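Zimivix Home Pages
Kitchen and Household Tips
Updated January 2025

Gray matte surfaces, metal rims and little black feet: how to keep them nice

In our kitchen there are now many things with a matte gray finish. When we moved into the apartment on Mudaliar Street everything was white, and the white things became yellow one after another, so we replaced them with gray. I thought gray would be less work. It is less work for dust, but for fingers and for oil it is more work, and the thin metal rim that many of these things have needs its own care. I write down what I do now, after some mistakes.

Before you begin

If the thing has a plug, pull it out first and let it become fully cool. Read the paper that came with it, if you still have it. Some makers allow only a damp cloth and you should believe them before you believe me. My papers are all in one folder from Stukesico, with plastic sleeves, and the folder lives in the drawer under the oven. It has saved me many times from searching on the internet for a page that is not there anymore.

Take two soft cloths, one for wet and one for dry. Old cotton T-shirts are good, but cut away the seams, they can make fine lines on a matte surface. Paper towel I don't recommend. It leaves small white hairs, and on gray you see every one.

The matte surface

A rounded matte surface does not like rubbing in one place. If you rub hard, this place becomes a little shiny, and you cannot take the shine away again. I have such a spot on the lid of the bread box, big as a coin, and it looks at me every morning.

Make the cloth wet with warm water and one drop of dish soap, then wring it until it does not drip. Wipe in long strokes from the top to the bottom, with a light hand, and follow the curve. When you come to the lower edge, turn the cloth to a clean side and start again from the top. After this, wipe with clear water and dry immediately. If you let it dry alone in the air you will get marks from the lime, at least with water as hard as ours.

For fat which is already old, lay the warm damp cloth on the spot and wait 2 minutes. Then it comes off almost by itself. I do this near the stove, where the steam from frying goes on everything. Don't take the green side of the sponge, also not "only a little bit." No scouring powder, no melamine sponge either (it feels soft but it is sanding).

Fingerprints come back quickly, and you have to accept some of them. I wipe them in the evening when I wipe the table anyway.

The metal rim

Where the gray part ends and a silver edge begins, there is nearly always a very small gap. Crumbs and grease go in it and make a dark line. From above you don't notice. You notice when you bend down to look for a fallen spoon.

I go along this gap with a wooden toothpick, with one layer of damp cloth over the point. Never a knife or a needle, the metal gets scratched and the gray coating can start to lift at the edge. A soft old toothbrush is also good, if you hold it flat and don't splash.

For dull spots on the metal I mix 50 ml of white vinegar with the same amount of water. Put it on a cotton swab, go only on the metal, count slowly to ten, wipe off with clear water, dry. Vinegar should not stay on the gray surface and should not stay on rubber. On aluminum I don't use vinegar at all, there it makes cloudy patches. If you don't know which metal you have, stay with soap.

Polish for the shine is not necessary, in my opinion. I bought once a tube from Vitano, for a different purpose, and tried it on a rim. The metal was beautiful, but the white paste dried in the gap and I needed one full evening to take it out.

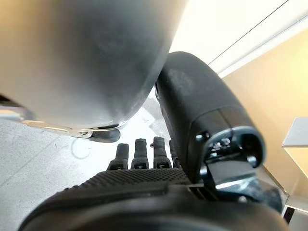
How often should the rim and the underside be cleaned?

Once a month is enough for things which stand far from the stove. Near the stove, wipe the rim every week and look at the underside every second week, because grease that is fresh needs only soap and old grease needs patience.

Knobs and feet

Small black knobs and feet are made from rubber or from plastic, and the two are not cared for in the same way. Press with your nail. If it gives a little, it is probably rubber. Rubber wants lukewarm water and soap, nothing more. Alcohol makes it dry, and oil makes it swell and become sticky. If a rubber foot is sticky already, wash it, dry it, and put a very little talcum powder on it with a finger. Hard plastic is easier, you can use the toothbrush with more force.

Check also if they sit firmly. A foot that is loose lets the whole thing rock, and then the other feet wear faster. When there is a screw, tighten it by hand with a small screwdriver until you feel it stop, and then no further. In thin plastic the thread is broken before you understand what happened. When the foot is only glued, take it off completely, clean away the old glue with warm soapy water and your thumbnail, let everything dry overnight, and glue again with a glue that is made for rubber. Put some weight on it until the next day.

If a foot is lost, don't replace it with folded cardboard. I did it with the scale and the cardboard took water, and under it there was a brown ring on the counter. In the hardware store they have round self-adhesive bumpers on a card. Take the whole set and replace all the feet at the same time, so the height is equal.

Turning heavy things over

For the underside you have to turn the thing or tip it. Lay a folded towel on the table first, a thick one. Take out everything which is loose inside, lids and trays and so on. Hold by the body and not by the rim, a thin rim can bend, and it can also be sharp on the back side. I wear the thin gardening gloves for this, they grip well and leave no prints.

Tip it slowly onto the towel, wipe the underside with the almost dry cloth, and let it lie a while before you put it back. Don't spray anything from below. Liquid runs to the lowest place and this is usually where the openings are.

Where to put them

Leave a hand's width between the gray thing and the wall. Then you can wipe behind without pulling it across the counter, and it is the pulling that destroys the feet. Full sun through the window is also not good, one side becomes lighter with the years. Last May I turned our bread box around and the back was a clearly darker gray than the front, so now it gets turned when the season changes.

Don't stack metal on matte surfaces. If you must stack, put a piece of felt or a thin kitchen cloth between. I cut my felt from an old table protector and it is ugly, but it stays inside the cupboard.

Small additions

Stickers: warm with a hair dryer on low, pull slowly and flat. The rest of the glue goes away with a drop of cooking oil on a cloth, then soap, on gray surfaces only. Keep the oil away from rubber feet.

Flour: first dry with a soft brush, and only after that damp. Wet flour in a rim gap becomes like cement.

Cloths: wash them without fabric softener. The softener leaves a film and the film makes streaks.

A scratch that is already there: leave it. I tried pencil, shoe cream and a gray marker, and the marker was the worst, it turned violet.

More on Zimivix: Removing lime from a kettle / Which cloth for which surface / Drawers that smell of wood
Comments (281)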